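4.2 Where tableware and condiments share a counter

In the Stuvunton homes, plates were seldom put straight into a cabinet. Residents set them down on the nearest clear stretch of counter, which was often the stretch beside the stove where sauces and vinegars were also kept. We call this the shared zone, following Karunaratne. Of the 3,764 placements we coded, 600 fell inside it.

Bottles in the shared zone tended to be gathered on a tray or turntable, with one or two left standing next to it. Bowls were pushed toward the wall or left near the burners. Plates took whatever space remained at the front, and matching or similar patterns did not mean that they were stacked. Figure 5 gives a typical case, with two floral plates, one upright and one flat on the counter, in front of a round tray of condiment bottles.

Residents in the Jakby homes had less counter space and used wall racks for plates, so the shared zone there was smaller. Penner's coding of the July visits treated a rack above the counter as part of the zone. We did not, and the totals for the two sites should be compared with that in mind.

Figure 5. Plates, steel bowls and condiment bottles on a kitchen counter beside a gas stove.

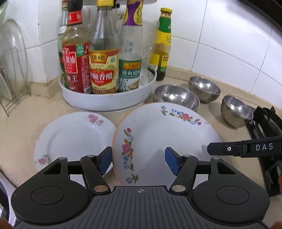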